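Notes from the cup task

June was mostly cups. I said in the last post that we would be done collecting by now, and we are not, so I'm writing down where things stand before I forget the details.

The task is called Hovel in our sheet. I don't remember why. The arm starts from a rest position, goes to a cup on a small raised shelf, picks it up, and sets it down again on the same shelf. One person drives the arm by hand control and the software saves the joint positions and the video together. One good run from start to finish is one example. The goal is 800 of them for the first round of training.

At the end of last week we had 187 that I would keep. The folder has a lot more files than that. Most of what I threw out had the same problem, a long pause just above the cup while the driver made up their mind. If you leave those in, the model learns to pause too. We saw that with the Grirkex policy in the spring, which would stop over the target and sit there until the time limit ran out. I now cut any run with a pause of over 5 seconds and I don't try to trim it, because the trimmed ones have a jump in them that shows up later.

Handles are the slow part. A mug with its handle pointing away from the arm can be taken by the body, but turn it toward the arm and a finger tends to catch on it. I used to set every mug the same way between runs without thinking. The model did fine on those and failed on anything else, so now I turn each one a little before every run. It adds time. I keep a short list taped next to the keyboard so that I don't fall into a habit: left, right, toward, away, and whatever angle is in between.

Dark mugs gave us some trouble as well. The gripper is black, and when it comes down over a black mug the two run together in the video. Drinditach, the labeling tool we use, kept putting the outline of the mug around the fingers. I fixed those by hand for a day and then gave up and lowered the exposure setting. It helped a little. The pale cups have never been a problem.

I also stopped clearing the background. People work at their desks behind the shelf, and at first I waited for them to leave before recording. The runs I got at seven in the evening all looked alike. With people around there is more variety, and I get home at a normal hour.

Still to do: another 3 cup shapes, a second shelf height, and a rewrite of the reset script, which loses the gripper zero about once a morning. I'll post the numbers when the first round has trained.
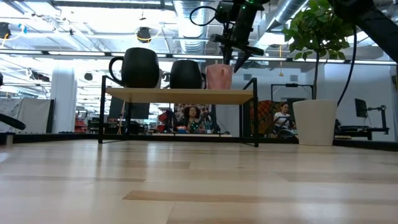
Comments on the last post are still open if you have a better way of handling the pauses.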